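Sorting the Junk Drawer, for Credit

Maya Mahasneh would like it known that she didn't choose the name of the club. Grilteo was picked by a vote in its first year, when she was still in middle school, and as far as she can tell it means nothing in any language. "I looked it up once," she says. "The search engine asked if I meant griddle."

She is the student lead now, which at Kirthorpe means she has the key to the supply cabinet and gets the emails. The club has 14 members this term, and its spring project is called Arnthorpe, after a street. The idea behind it is easy to say and has eaten most of their Saturdays. They want a small arm on a bench to tidy a tabletop it has never seen before. To teach it, the students do the tidying themselves, by hand, with a gripper in each fist and a camera riding along, over and over, in whatever homes will have them.

"My mother thought I'd be building something," Mahasneh says. "She came in and I was picking up a lipstick very slowly. She went back out."

The faculty adviser is Notburga Ortner, who taught physics for 18 years before the robotics club was handed to her along with a box of dead batteries. She is a patient woman with a low opinion of demonstrations. Her first question about any robot video is how many tries it took, and she asks it of her own students too.

"They wanted to do it all in the lab, on a white table, with foam cubes," Ortner says. "I said fine, and when you meet a person who lives on a white table with foam cubes, you can sell it to them."

So they went to people's houses. The rules for a session fit on an index card. Whatever is on the table is fair game, the cloth stays on, and you may not straighten anything before you start recording. That last one was added after a member was caught lining up the objects by height.
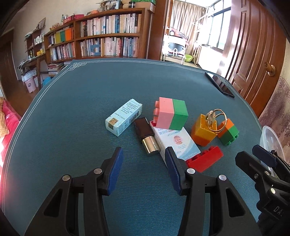

The hard part, according to Mahasneh, is that your hands already know how to do all this and the grippers don't. A toy brick is a gift. It has flat sides and it doesn't mind being squeezed. A phone lying flat is misery, and keys are worse. "Keys move when you look at them," she says. "You get the ring, you think you've got it, and the key swings around and hits something, and then you're picking up two things."

She says the temptation is to put down the gripper and just use your fingers for the last half inch. Everyone has done it. Those recordings get thrown out, and there is a column in the spreadsheet for them, labeled "human," which Ortner considers the most accurate entry in the file.

As of our conversation, the club had 917 recordings it was willing to keep. I asked whether that was a lot. Mahasneh said it was a lot if you were the one holding the grippers. Ortner said to ask the arm.

The arm is named Eberhard. It lives on a cart by the window and was bought used. In April, Eberhard's success rate at putting one object in one bin was low enough that the students stopped writing it on the whiteboard. In May it went back up on the whiteboard, in small letters. I was shown a run. Eberhard considered a plastic block for what felt like a school assembly, lowered itself, took hold of the block, lifted it, and set it down beside the bin with great care.

"That's closer than it sounds," Mahasneh said.

Ortner wrote something in her notebook. I asked her what it was, and she turned it around. It said "beside."

The two of them disagree about what to do next. Mahasneh wants more houses and more clutter, and she has a list of eight families who haven't stopped answering her texts. Ortner wants the group to go back through what it already has and find out which recordings are doing any good. "She's probably right," Mahasneh says, "but mine is more fun, and people give us snacks."

They have until June to settle it, when the club shows its work to the school board in the gym. Last year's entry was a line follower that followed the free-throw line and then kept going under the bleachers. It got a big hand. Ortner has asked that this year's table be set by someone from the audience, with whatever they have in their pockets.

Mahasneh has asked her to reconsider the keys.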